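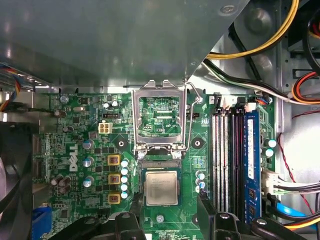
Othmane Abdel Hamid
Project report, Computer Hardware and Maintenance, Greritden Technical College

# Replacing the processor in an office desktop

## 1. Why I have chosen this project

In our second term every student must repair or improve one used computer and write a report on the work. The college receives old machines from a local company, Lamptey, which changes its office computers every few years. I was given a Dell desktop with a note on it: "starts slowly, sometimes does not start". I wanted to learn how a processor is taken out and put in, as I had only read about it before.

My aims were to find out if the processor was the cause of the problem, to replace it safely, and to spend less than the 200 dirhams which the college allows for each project.

## 2. The machine

The board is green, with the Dell name printed in white. The processor sits in a socket of the type where the pins are in the socket and the chip has only flat contacts. A metal load plate presses the chip down, and a thin lever at the side keeps the plate closed. Next to the socket there is a row of small capacitors and the square chokes of the voltage regulator. My teacher advised me to learn the names of these parts before I touched anything, and I think this was good advice.

One difficulty was the space. A large grey metal panel hangs over the upper side of the board, and it leaves little room for the hand. In the book we use, all the drawings show the board outside the case, so I had not expected this. I considered removing the complete board, but then I would have had to disconnect all the front cables also, and I was afraid of mixing them.

## 3. Tools and materials

- one replacement processor, used, from the shop Trirkska: 100 dirhams
- thermal paste, brand Clurko
- alcohol for cleaning and paper without fibres
- a screwdriver
- a wrist strap against static electricity
- a small box with a lid for the screws

The paste, the alcohol and the paper came from the workshop cupboard, so I did not have to pay for them.

## 4. The work

Before opening the case I switched off the machine, pulled out the power cable and held the power button for some seconds. Then I put on the wrist strap.

I removed the heatsink first. The old paste had become hard and grey, and the heatsink did not want to come off. I turned it very gently to the left and to the right until it was free. It is important not to pull straight up with force, as one can damage the socket.

Then I pushed the lever down and a little to the side, and raised it. After this the load plate can be swung up. I lifted the old processor by its edges and put it in the plastic tray.

For the new processor I followed this order:

1. Look at the contact pins with a lamp, from two sides.
2. Find the small triangle on the chip and the matching corner of the socket.
3. Hold the chip by the edges only and keep it level above the socket.
4. Lower it straight down, without sliding.
5. Close the plate and bring the lever back under its hook.

Step 3 was the hardest for me. If the chip is tilted, one corner arrives before the others and can bend the pins. My first attempt was not level, so I lifted the chip again and began from the start. At the second attempt it sat flat by its own weight. When I closed the lever I needed more force than I expected, and there was a small noise from the metal. The teacher told me that this is normal.

Finally I cleaned the heatsink, put on a drop of new paste and tightened the screws crosswise, a little at a time.

## 5. Results

The computer started at the first try, and the setup program showed the new processor correctly. I then started it again many times during one afternoon and it did not fail. However, I must be careful with my conclusion. I changed the thermal paste at the same time – maybe the old processor was only too hot. To know this, I should have put new paste on the old processor and tested it before buying another one.

## 6. What I would do differently

I would write down the temperature before and after the repair. I would also loosen the metal panel above the board, if the construction allows it, to have more light and more place for the fingers.

The old processor is still in its tray in the workshop. In September I would like to test it in a second machine of the same model, and I will add the result to this report.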